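How a School Club Teaches a Robot to Fold Clothes

Folding a shirt is easy for you. You have done it many times, and your hands know what to do. For a robot it is one of the hardest jobs in the house.

A box always has the same shape. Cloth does not. It bends, bunches up and slides, and a shirt dropped on a bed never lands the same way twice. A robot has to work out where the edges are before it can pick anything up.

The robotics club at Ulside School has been working on this since April. The club is run by Jeanine Postma, who also teaches science. The students named their project Wunley.

Learning by copying

The students do not write a rule for every fold. They show the robot what folding looks like instead. A student holds a gripper, a tool with two fingers that open and close. A camera on the gripper records what is in front of it while the student folds. One recording of one fold is called a demonstration. 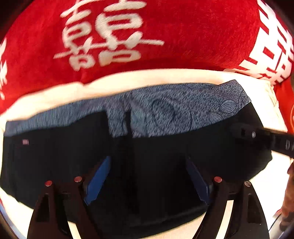
The gripper's two fingers and a dark folded garment, seen by the camera on the tool.

The camera has a very wide lens. Straight things near the edge of the picture look bent, like your face in the back of a spoon. A wide lens is useful because it takes in the fingers, the clothes and the space around them all at once.

Dark clothes on a light surface are good to start with. The computer can find the outline of the cloth more easily. Black cloth has a problem too. Its wrinkles are hard to see, so the computer may miss a fold in the middle.

How many folds does it take?

The club has made 1146 demonstrations. Hanneke Hoekstra and Ruben Timmermans watched every one and took out 198 that could not be used. In some, a sleeve slipped out of the gripper. In others, the student moved too fast and the video was blurry.

The good recordings go into a computer program that looks for patterns. It compares what the camera saw with how the gripper moved. After a lot of practice, the program can suggest the next move for clothes it has never seen.

Testing day

In the first test, the club's robot arm tried to fold a T-shirt 133 times. It had trouble with collars. Griet Groen noticed that most of the demonstrations started at the bottom of the shirt, so the club recorded more that started at the top.

Next the students will take Wunley to the robot fair in Ferkdale. Each team there gets 2 tries at a pile of laundry picked by the judges.

Words to know

Gripper: the part of a robot that holds things.
Demonstration: a recording of a person doing a job, used to teach a robot.
Lens: the curved piece of a camera that bends light to make a picture.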